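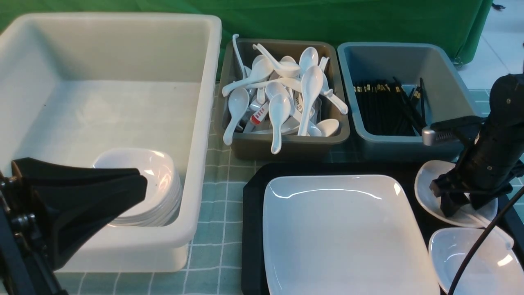 Wer bei uns mittags abräumt, wollte von der Anleitung vor allem eines wissen: ob die Löffel wirklich vor den Schalen aussortiert werden müssen. Müssen sie nicht, die Reihenfolge ist frei. Der Einwand kam aus der Filiale Plurham und hat dazu geführt, dass der alte Abschnitt 2 gestrichen wurde.

Geschirrliste Kallio – LIESMICH

Inhalt des Ordners

liste.csv: alle Geschirrteile mit Kürzel, Form, Farbe und Behälter
behaelter.csv: Behälter und was hineingehört
aenderungen.txt: was seit der letzten Fassung anders ist

Zweck

Die Liste beschreibt, wie gebrauchtes Geschirr in der Küche Kallio nach dem Abräumen sortiert wird. Sie gilt auch für Plurham, dort allerdings ohne die ovalen Schälchen. Gläser und Töpfe sind nicht erfasst.

Behälter

W1, große weiße Wanne: eckige weiße Schalen, gestapelt. Höchstens 36 Schalen pro Wanne, sonst ist sie zum Tragen zu schwer.
G1, graubrauner Kasten: weiße Suppenlöffel aus Keramik. Sie dürfen durcheinander liegen. Stiele, die über den Rand stehen, vor dem Tragen nach innen drehen.
B1, blaugrauer Kasten: schwarze Stäbchen mit goldfarbenem Ring, stehend, die Ringe nach oben. Fasst um die 200 Stück.
T1, schwarzes Tablett: große eckige Teller und ovale Schälchen. Die Teller kommen zuletzt herunter.

Papier und Verpackungen

Kleine Tütchen und Servietten landen immer wieder zwischen den Löffeln. Vor dem Spülen herausnehmen und in den Restmüll geben, auch ungeöffnete. In liste.csv haben sie kein Kürzel.

Spalten in liste.csv

kuerzel: zwei Buchstaben, eine Ziffer
form: eckig, oval, Löffel, Stäbchen
behaelter: W1, G1, B1 oder T1
bestand: Sollbestand, bei den ovalen Schälchen 60
quelle: Clindulstead (Nachkauf) oder Erkura (Erstausstattung)

Bekannte Fehler

Bei 28 Einträgen fehlt die Quelle. Die eckigen Teller stehen doppelt in der Liste, einmal als TE1 und einmal als TE2; gültig ist TE1. Umlaute werden in manchen Programmen falsch angezeigt, dann beim Öffnen UTF-8 auswählen.

Pflege

Der Bestand wird montags nach dem Mittagsgeschäft nachgetragen. Angeschlagene Teile sofort austragen und nicht zurück in den Behälter legen. Änderungen an den Kürzeln bitte zuerst in aenderungen.txt eintragen, danach in liste.csv.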